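Fenum opens its simulated homes to people who want to teach household robots

18 May release from the Fenum press desk
May 18, 2024

Fenum is very pleased to share news of Prakodetti, our new programme for collecting examples that household robots can learn from. It has been running quietly inside the company since March, and from now on anyone with a headset, a pair of hand controllers and a bit of patience can ask to join in.

The idea is easy to explain. A person steers a two-armed robot through a simulated home and does an everyday job with it: picking something up off the floor, moving an object from one surface to another, putting a thing back where it belongs. Everything the robot does along the way is saved, together with what its cameras would have seen. Each saved attempt is called an episode, and a learning system is then trained on many episodes of the same job, done by different people in different rooms.

Prakodetti starts with 78 household jobs and 300 room layouts. Some layouts are roomy and some are a real squeeze, with sofas near doorways and chairs left pulled out, as they so often are at home. Objects turn up in odd places too. People do leave things on the floor, and a robot that has only ever practised in a spotless room will struggle the first time it meets a real one!

"I love watching how differently people go about the same job," said Takumi Yokoyama, who leads the programme at Fenum. "One person drives straight up to the thing and grabs it. Another backs off, turns the whole robot round and comes at it from the side. We want both of those. If everybody did it the same way, the system would learn one way and be stuck with it."

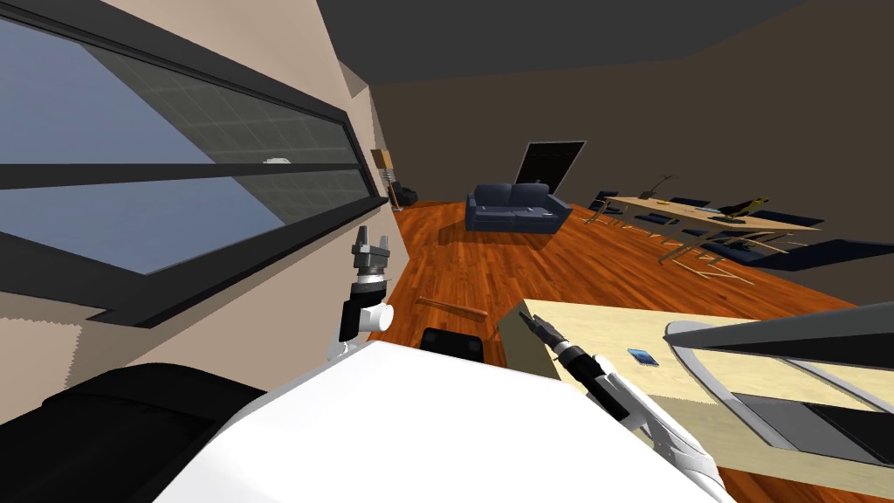 The simulated robot has an arm on each side and a gripper on the end of each arm. Operators move both arms at once, one with each hand, and drive the base with a thumbstick. Most people pick up the driving quickly. Using the two arms together takes longer, and new operators spend their first session on practice jobs that are not added to the collection.

Attempts that go wrong are kept as well. If an operator drops an object and then recovers it, the whole episode stays in and the slip is marked. If the job has to be given up, the episode is stored separately and labelled with the reason. Oleksandra Pavliuk, who looks after the quality of the collection, is especially keen on the recoveries.

"A clean run is lovely, but a fumble followed by a good save teaches so much," she said. "I have a favourite where someone knocks the thing they're reaching for, follows it across the floor and gets it on the third go. You can feel how cross they were, and then how pleased."

Each episode is played back by a second person before it is accepted. They check that the job was finished as asked, that the written instruction matches what was done, and that nothing strange has happened in the physics, such as an object sinking through a table or shooting off when touched. Faults of that last kind are sent to the team that builds the rooms. Quite a few have been put right this spring, and the grippers now hold thin and rounded objects far better than they did at the start.

The rooms themselves come from Briron, a studio that has been building interiors for simulation with us from the beginning of the programme. Briron's layouts can be changed from one episode to the next, so the same room may come back with its furniture moved, its floor in another finish or its light coming from a different side. Ekene Adebisi, who heads the work at Briron, said the studio had enjoyed being asked for rooms that were a little awkward.

"Usually a client wants everything tidy and nicely lined up," he said. "Fenum kept writing back to ask if we could make it harder to get round the table. We had great fun with that."

The first outside group to take part is Iyamu, a training centre where people learn to operate machines from a distance. Its learners will record episodes as paid work, in sessions of no more than 2 hours with a break in the middle. Danjuma Balogun, who runs the course at Iyamu, helped to rewrite the operator guide after trying the first version with a class.

"The old guide told you what every button did and very little about how to do the job," he said. "Now it begins with sitting comfortably and moving slowly. The learners got better within a day, and they've been sending in ideas for new jobs ever since."

Several of those ideas are already on the list. Operators can suggest a job through a form inside the programme, and Kadir Demirtaş, who writes the instructions, answers every suggestion himself. He asks for jobs described in the words a person would use at home, so "put that back on the counter" is welcome, and so is a longer request with several steps.

The first set of episodes will be released to universities and other research groups 6 weeks from the date of this notice, along with the operator guide and the notes used for checking. Groups that would like early access to the room layouts may ask for it now.

People who wish to become operators can apply through the Prakodetti page on the Fenum website. No background in robotics is needed. Applicants will be sent a short practice job to try at home and will hear back from the team once it has been played through.

Press enquiries, including requests to visit a recording session, should be sent to the Fenum press desk.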